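Gripper pads: one finger tape, other finger soft pad - should we make them equal?
Forum: Student Projects > Grippers and end tools
Thread started Oct 22, 2021

otholm_second_year wrote:
Hello all. I am in the second year at Otholm and our robotics club has a project this term with hand-held grippers. We are recording short manipulation tasks by hand, and later another group in the club will train on them. The task list came in September and our team is responsible for the ones with plastic containers and bottles.

My question is about the finger pads. Our printed fingers are quite smooth, so they must be covered with something. In our team the left finger got gray tape and the right finger got a dark soft pad. The tape is already wrinkled and it peels at the edges. The pad has some loose fibers at the lower edge.

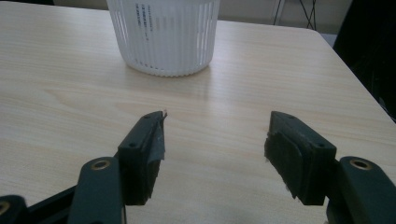
One half of the team wants to remove everything and put the same material on both sides before we continue. The other half (I am in this half) thinks that the difference is not important so long as it stays the same in every recording. We have 211 recordings until now and I would not like to throw them away. What is your opinion?

spanner_in_soup wrote:
Make them equal. With two different surfaces the object slides on one side first and it turns in the jaws. You will see it most with round things. I did the same mistake in my first year with foam on one side only, and we spent two weeks blaming the printed parts.

Riltley_club_mentor wrote:
I don't agree with this completely. If you close on a bottle, the two forces are equal anyway, and the weaker surface decides when it slips. A good pad on one side does not make the other side worse. What I would worry about is the peeling. A tape that peels is a different tape every day, and that will be visible in your recordings too if you have a camera at the gripper.

Question for the first poster: do you use one hand or two?

otholm_second_year wrote:
Thank you both. Two hands, so two grippers, and one person holds both. The bottle and cup task is the most difficult in our list. The instruction sheet says that the bottle has to be held upright over the cup, and the bottle must not tip when the fingers open. With one hand it is not so bad, but when the second gripper has to come and help, the cables are pulling at the wrists and everybody gets slow. 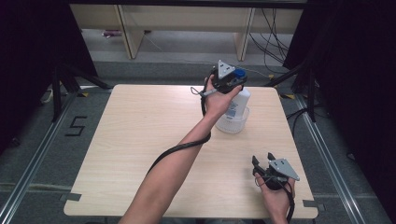 I have tried to lead the cables over the shoulder and it was better for standing work, but then I could not reach the near corners of the table. If somebody has a good solution for cables I would be glad to hear it also, though I know this is not the topic.

spanner_in_soup wrote:
For cables: a loose elastic band at the elbow, and leave enough slack between the elbow and the hand. Do not fix anything at the wrist.

And to Riltley: yes, for straight lifting you are right. But they are tilting and passing things with two hands. Then the load is no longer the same on both fingers, and you get the turning that I described. I still say equal.

Riltley_club_mentor wrote:
OK, for tilting I give you half a point :) But 211 recordings is a lot of work for students to repeat. I would keep them, write in the log which pads were used, and change only from now on. The training group can decide if they mix the two sets.

flindolex_fan wrote:
We have the Flindolex kit in our school and the pads there are the same on both sides, glued, no tape. They also wear out. We change them every 2 weeks and write the date in the log. So equal pads will not save you from this work.

Please clean the fingers before you glue. Old glue from tape is terrible to remove from printed plastic, especially in the screw holes.

otholm_second_year wrote:
I talked with the team at lunch. We will do like Riltley proposed: keep the old set, note the pads in the log, and order the same soft material for both sides. Until it comes we go on with the container tasks, where we only approach and grip near the base and there is no tilting. 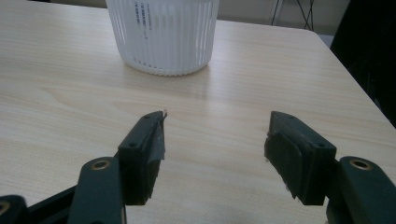 Container task, gripper open, old pads still on both fingers.

spanner_in_soup wrote:
Looks fine for a simple grip. I would cut the torn fibers from the tape with small scissors today and not wait for the order. If a piece hangs in front of the camera it will be in all of your recordings.

Riltley_club_mentor wrote:
Cut yes, but don't pull! If you pull, the whole strip comes with it.

otholm_second_year wrote:
Scissors it is. I will write again when the new pads are glued, and I will tell if the bottle still turns.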